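遥操作教机器人分餐具，做了两个月以后的一些记录

Oct 8, 2019

上次写遥操作还是夏天的事，后来有几个读者来信问进度，我一直拖着没回。今天把手头的笔记整理了一下，放在这里，算是统一回复。内容比较碎，想到哪写到哪。

先交代任务。桌上放一堆餐具，叉、勺、刀混在一起，有金色的也有银色的，让机器人一件一件拿起来，按种类放到旁边的容器里。人做这件事不需要想，小孩也能做。我们组里给这个任务起的名字叫 Kusa，没有什么含义，是 Dardo Orellana 随手在表格里填的，后来大家就这么叫了。

教的办法有两种。一种是用手直接拖着机械臂走，电机放松，人握着夹爪把动作带一遍，系统记下每个关节的角度。另一种是遥操作，人坐在旁边，手里拿着控制器，机械臂跟着人的手动。两种我们都试过。拖动示教上手快，第一天就能录，但是有两个毛病：一是人的手和胳膊老是挡在相机前面，录下来的画面里有人，将来机器人自己干活时画面里没有人，两边对不上；二是拖着一个有分量的东西去捏一把薄薄的叉子，手上的感觉很钝，动作会比正常情况大一圈。所以八月底以后基本只用遥操作了，拖动只在调初始姿态的时候用。

遥操作的问题在于看。人离桌子有一段距离，餐具又是叠在一起的，从操作的位置看过去，很难判断夹爪尖离桌面还有多高。开始的时候大家都往屏幕上看，后来发现看屏幕反而慢，画面有延迟，手会不自觉地等它。现在的习惯是粗动作直接看桌子，快要夹的时候再瞄一眼腕部相机的画面，夹住以后又回到看桌子。这个切换需要练，新来的人一般要练几天才顺。

再说叠放。第一批数据里餐具是散开摆的，一件和一件之间都留着空，这样录得快，录出来也漂亮。拿这批数据训练出来的模型，散着摆的能拿，一叠起来就乱了，经常两件一起夹上来，或者夹住上面那件的时候把下面的推出去很远。于是从第二批开始，摆放就不讲究了，抓一把放下去，落成什么样就是什么样。柄压着柄，勺头翘着，都照录。

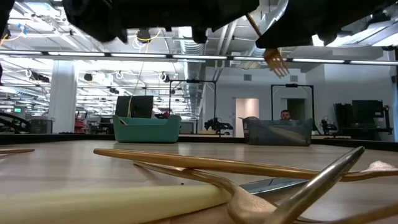
从一堆里往外拿，操作的人要做的决定其实比想象的多。先拿哪一件，从柄上夹还是从靠近头的地方夹，夹住以后是直着往上提还是先往旁边带一下再提。这些决定每个人不一样。Olga Palma 喜欢先拿最上面的，不管是什么；我习惯先把长柄的拿走，剩下的就好拿了。单独看，两种做法都没有错，可是混在一个数据集里，模型学到的东西就有点摇摆，夹爪会在两件餐具中间停住，往左一点，往右一点，最后哪件都没夹到。

为了这件事我们开过一次会，最后定了一条很简单的规矩：永远先拿没有被压住的，如果有好几件都没被压住，拿离夹爪最近的那件。规矩写在一张纸上贴在操作位旁边。定了之后重新录了一部分，中间停住的情况少了很多。旧的数据没有删，打了标签放在一边，将来也许有别的用处。

关于夹的位置再多说几句。叉子的重心比较靠近头部，夹在柄的末端，提起来以后会转，叉齿往下坠。转了以后并不一定会掉，但是放下去的时候角度就不可控了，有时候横着卡在容器口上。Celeste Garrido 的做法是宁可多花一点时间，把夹爪转到和柄垂直，夹在偏头部的地方。她录的那些我看了很多遍，动作不快，几乎没有多余的来回。我后来跟新人讲的时候，就直接放她的录像给他们看，比我说半天有用。

然后是细的东西。金色那套餐具的柄很细，平躺在桌上的时候，夹爪的两个指尖几乎要贴着桌面才夹得起来。高一点就夹空，低一点就顶到桌子，机械臂报错停下，这一条就作废了。这是整个任务里废片最多的地方。我们试过在桌面上垫一层软的东西，确实好夹，可是以后真正用的桌子上不会有垫子，垫了等于换了一个题目，所以又撤掉了，老老实实在硬桌面上练。

我自己的办法是分两段下去。先降到比餐具略高的地方停一下，在腕部画面里看东西是不是在两个指尖正中间，偏了就平移，正了再往下降最后一小段。停的那一下很短，但是必须有。有人担心这个停顿也会被模型学去，是的，会学去，机器人自己做的时候也会在那个高度停一下。我觉得没什么不好，它停一下再下去，比一口气冲下去要准。 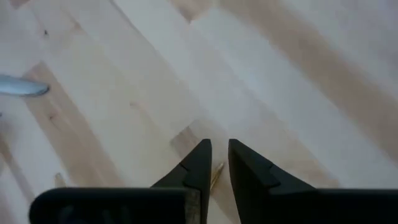 腕部相机的画面，细的那件在两个指尖之间，左边露出一截银色餐具的柄或头。

反光也是个麻烦。房间里的灯是一长排日光灯，金属餐具上全是亮条，浅色的木头桌面也容易发白。人看没有关系，人知道那是反光。模型不知道，早期有一版会对着刀面上的亮条去夹。解决的办法没有什么技巧，就是多换摆放的角度，让亮条出现在不同的位置，录多了它就不当回事了。曝光我调低过一档，后来又调回来了，低了以后阴影里的东西看不清，得不偿失。

说一下量。到上周为止这个任务一共录了 2,000 条，其中 149 条标成了失败。失败的也留着，每一条写明失败的原因，夹空、顶桌、两件一起、半路掉落，就这几类。写原因这件事很烦，当场不写，第二天再看就要把整条重新看一遍，所以现在要求录完立刻写，写完才能按下一条。Fidel Domínguez 做了一个小界面，按数字键就能选原因，省了不少时间。

操作的人会累，这一点以前我低估了。累的地方主要是注意力，胳膊倒还好。连续录一个钟头以后，动作会变得毛糙，下降的速度变快，中间那一下停顿也省掉了，自己感觉不到，回放的时候看得很清楚。现在的安排是每录完一小批就换人，换下来的人去检查前一个人录的东西。检查别人的数据对自己也有帮助，能看到很多自己没想到的拿法，也能看到自己同样在犯的毛病。

有读者问能不能少录一点，靠别的办法补。可以补一部分，我们也在做，但是我的体会是，演示本身的质量差，后面怎么补都费劲。同样的训练设置，用挑过的数据和没挑过的数据，出来的模型差别一眼就能看出来。挑的标准也不复杂，看三样：有没有无意义的来回，夹之前有没有对正，放下去之前有没有犹豫。有犹豫的我一般不要，除非是那种确实难摆的情况。

还有一个小问题到现在没有解决。勺子扣着放的时候，勺头那一面是鼓起来的，夹爪从上面下去会滑。人的做法是去夹柄，可是柄如果正好压在别的东西下面，就只能先把勺子拨一下。拨这个动作用遥操作做起来很别扭，手上没有力的反馈，拨轻了不动，拨重了整堆都散了。目前录到的拨的动作不多，模型也基本没学会。Pacita Ambrosio 建议单独开一个任务专门录拨和推，不要求拿起来，只要把东西分开就算完成。我觉得可行，打算 11 月开始试。

另外有人问控制器用的是什么型号，这个我暂时不写，因为我们自己也正在换。旧的那套手腕转到某个角度会跳一下，录细的餐具时特别讨厌。新的到了以后要重新校准，校准的过程我会单独写一篇，里面会讲怎么定零位，怎么检查左右有没有偏，还有缩放比例该设多少。缩放这个问题来信里问的人最多，我现在的设置是手动得多、机械臂动得少，靠近桌面的时候稳一些，代价是走远路的时候要中途松开再抓一次。

留言我都会看，回得慢请见谅。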